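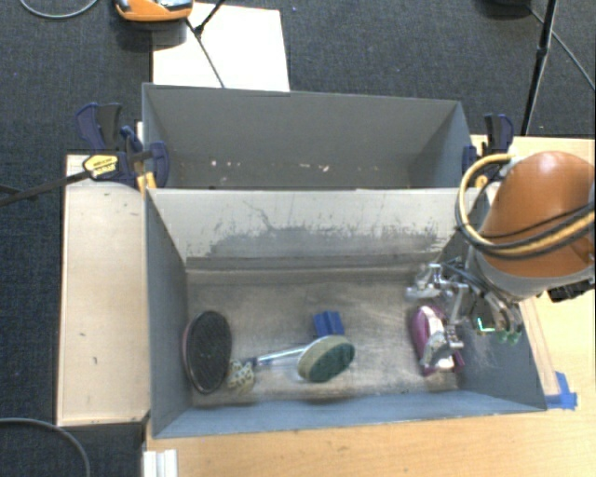

Domestic Services, Prolden Halls of Residence

Collection of kitchen cleaning tools begins in Sjöberg and Sulard Houses

Domestic Services has begun collecting hand-held cleaning tools from the shared kitchens in Sjöberg House and Sulard House. The collection covers 40 kitchens and will run for six weeks, ending in June. Residents are asked to bring any brush, scrubber, sponge or scouring pad which is no longer wanted, or which was left behind by a previous occupant, to the sorting room on the ground floor of Sjöberg House.

Items are placed in open-topped double bins, each divided lengthwise into two compartments. The front compartment is for tools with a handle and for anything solid enough to be picked out singly. The rear compartment is reserved for loose pads and cloths. The bin by the carpeted end of the room has so far received items in the front compartment only, including a scrubber with a clear handle and a dark green abrasive pad, an oval brush-like item with a black face, and a small bright blue block.

The arrangement follows a review of kitchen cupboards carried out by the department earlier in the year. In many kitchens the space beneath the sink had filled with tools belonging to people who had moved out, and kitchen cleaning staff were unable to tell which were in use. Several residents also wrote to say that they had bought new scrubbers after finding no clean one to hand, with the result that the cupboards became fuller still.

When a bin is full, its contents will be separated by type. Handled scrubbers with replaceable heads will be kept where the handle is sound, and a new head will be fitted. Brushes will be washed and inspected, and those with bent or missing bristles will be disposed of. Sponges and abrasive pads will not be reissued in any circumstances. The department has set aside 52 replacement heads for the purpose, ordered from its existing supplier, Goster, and further stock will be requested if it is needed.

The double bins were already in the possession of the department and have seen considerable use. Residents may notice dark scuffing on the lower part of the central divider, together with grime towards the edges of the metallic floor. Small specks have also gathered in the rear compartment. The bins will be scrubbed out at the close of the collection, and no tool will be returned to a kitchen until it has been washed separately. Items should accordingly not be taken back out of a bin and used at the sink.

Residents wishing to keep a tool should mark it with the number of their room and store it on their own shelf. Unmarked tools found under the sink after the collection ends will be treated as unwanted. Tools on a marked shelf will be left where they are, whatever their condition.

Once sorting is complete, every kitchen in the two houses will be supplied with a basic set consisting of one handled scrubber, one dish brush and one pan scourer. The set will hang on hooks beside the sink, to allow the handles to drain. Kitchen cleaning staff will check it at each regular visit and replace any part that is worn. There will be no charge to residents for the set or for replacements, and the allowance for kitchen supplies remains unchanged.

The department wishes to remind residents that the collection is for hand-held cleaning tools alone. The following should not be placed in the bins:

Knives, peelers and other sharp utensils
Bottles or tubs of cleaning fluid, whether full or empty
Pans, crockery and cutlery
Mops and long-handled brooms

Unwanted pans and crockery may be left on the reuse shelf in the entrance hall of Sulard House as usual. Cleaning fluids should be handed to a member of staff, who will arrange for their disposal. Mops and brooms are the property of the houses and should stay in the corridor cupboards.

The sorting room is open each weekday until 2 pm. Residents who cannot attend during these hours may leave tools in a tied bag at the Sjöberg House reception desk, with the name of the kitchen written on the outside — the name of the resident is not required. Tools should be rinsed and shaken free of water before they are brought down, and food scraps should be removed from bristles and pads.

Other houses at Prolden are not included at present. The department will consider extending the collection after the first basic sets have been in use for a full term, and residents of those houses will be notified through the usual noticeboards. Comments on the contents of the set — in particular from kitchens where non-stick pans are in regular use — may be left at either reception desk.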